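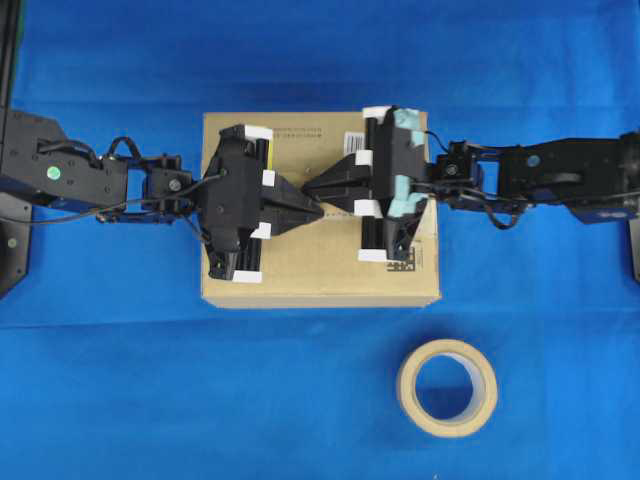 Reusing delivery boxes – peel the old barcodes or leave them?
Started by Mirjana Đorđević, February

I've got a stack of plain brown cardboard boxes I want to post things in again, and most still have a little white barcode sticker on top. Do you lot peel them off? I spent ages on one last night and took half the top layer of card with it!

brodo_bakes: Black marker over the lot, done. I've sent 100 parcels out of Skaltdale like that and only had 2 come back.

talebi77: Marker's no good on shiny labels, the scanner can still read some of them. Stick plain paper over it. And do the square codes as well, people forget those – they're often tucked down in a corner.

brodo_bakes: Never had a problem with mine, but each to their own.

Mirjana Đorđević: What if the code's printed straight on the card?

talebi77: Same thing, paper and tape. Or turn the box inside out if you've got the patience.

jandar_lane: Hairdryer for the stickers! Warm it, lift a corner, go slowly. I put an old cloth down first so the table doesn't get gummy.

Comments (2)

Pip: Inside out works a treat, but you'll need to glue the side seam again.

oldparcelhand: Team marker here, sorry talebi.

Contact us | © Skaltdale Swap Forum | Back to top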